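Moin zusammen, ich suche Verstärkung für mein kleines Softwareteam bei Lirkell! Genauer gesagt jemanden, der Lust auf Bewegungsplanung hat und nicht gleich wegläuft, wenn ein Planer mal wieder einen völlig absurden Umweg vorschlägt. Die Stelle hat 50 % und ist erst mal auf 2 Jahre befristet, Start im März.

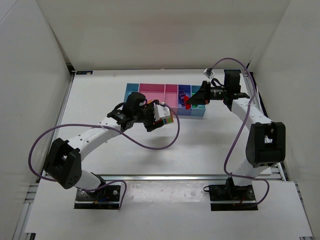 Gerade sitze ich an der Kollisionsprüfung für zwei Arme, die sich einen Arbeitsraum teilen. Klingt erst mal überschaubar, aber sobald beide gleichzeitig zur Sortierschale hinten auf dem Tisch wollen, wird's eng (und mein Code langsam). Die lila Kabel fehlen bisher komplett im Modell, dabei zieht das linke einen ordentlichen Bogen quer über den Tisch – da könntest du dich sofort austoben!

Du solltest C++ oder Rust mögen und Python lesen können. ROS 2 wäre super, den Rest zeige ich dir gern. Nusrat Wanigasekara macht bei uns die Wahrnehmung und freut sich schon auf jemanden, der ihre Posen endlich mal ordentlich weiterverarbeitet.

Schreib einfach ein paar Zeilen und häng ein Stück Code an, auf das du stolz bist. Anschreiben brauche ich keins.

Kwabena Addo
Lirkell, Dezember 2024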